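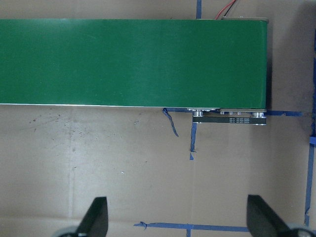 Tirkach open day – who went?

fenlathe
Anyone else get to the Rokodgate unit for the robot demo? I drove 60 miles and stayed 2 hours. Good parking, weak tea, and they let you stand close enough to see the belt drive.

Posted Apr 19, 2018

mossop_k
Went in the morning. I was expecting more speed. Unex had an arm at their show last June that would have run rings round it.

fenlathe
Different job though. Unex were moving boxes. Push-button parts are small and awkward to grip.

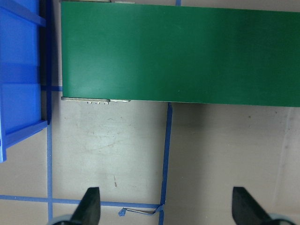
Rokodgate Model Engineers – Automation Section

berwyn_c
Berwyn Cadwaladr here, I run the section. The blue tape on the work surface got asked about a lot. The talk covered it: Tirkach use it to mark positions, so a bin can go back where it was. We do the same with masking tape at the club.

mossop_k
Fair enough, but tape lifts and curls. I'd want proper stops bolted down.
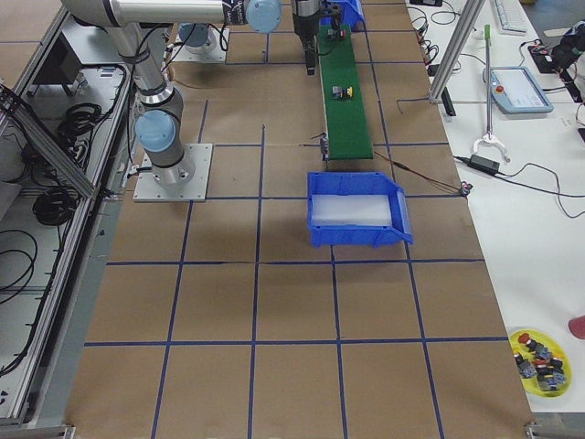
pulleyman
My own interest is feeding parts, as I'm building a small sorter at home and Bhuiyan quoted me 800 pounds for a vibrating bowl. I can't justify that. Tirkach had their spare buttons in a pile on a round yellow plate on the side table, and I may well do the same and load by hand. The pad in the big blue bin at the end of the belt is worth copying too.

mossop_k
Loading by hand defeats the point of a sorter.

pulleyman
Not at my volumes. My last batch was 259 pieces.

fenlathe
Did anyone get the belt width? I forgot to ask.

berwyn_c
No, but I'm emailing them tonight and will add it to the list.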